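Friday, bench 2, both arms

Left arm dropped out again at 14:20, in the middle of the bottle handover. Controller log shows a following error on the wrist joint, then a comms timeout, then nothing until I cycled the power. Right arm carried on to its waiting pose as if all was well, and that bothers me more than the dropout. A fault on one side is meant to hold both.

Cycle counter stood at 3,683. The last one was at 1,849, so no pattern I can see. Motor temperature fine both times.

Checked so far:
Wrist connector reseated, pins look straight.
Swapped the cable for the spare Stuna one. Ran 85 handovers, clean. Doesn't prove much.
Went through the Dinance stop config line by line. The shared hold is set for the e-stop but not for a joint fault. Must have gone when we reloaded the October file — my doing, I think.

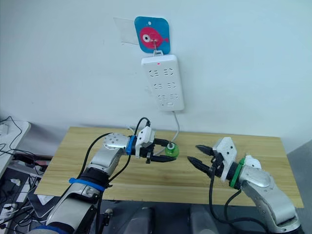
Bench 2, left gripper at the green bottle, right gripper open.

Put the shared hold back for joint faults and forced one from the software. Both arms stopped. Forced it again from the right side, same result.

Still to do: pull the timeout on the left drive, ask Hollumetti whether their firmware logs the voltage dip before a comms loss. Vernon Ouellet wants the old cable kept, so it's bagged in the top drawer. Please leave the speed limit on until I've had a longer run out of it.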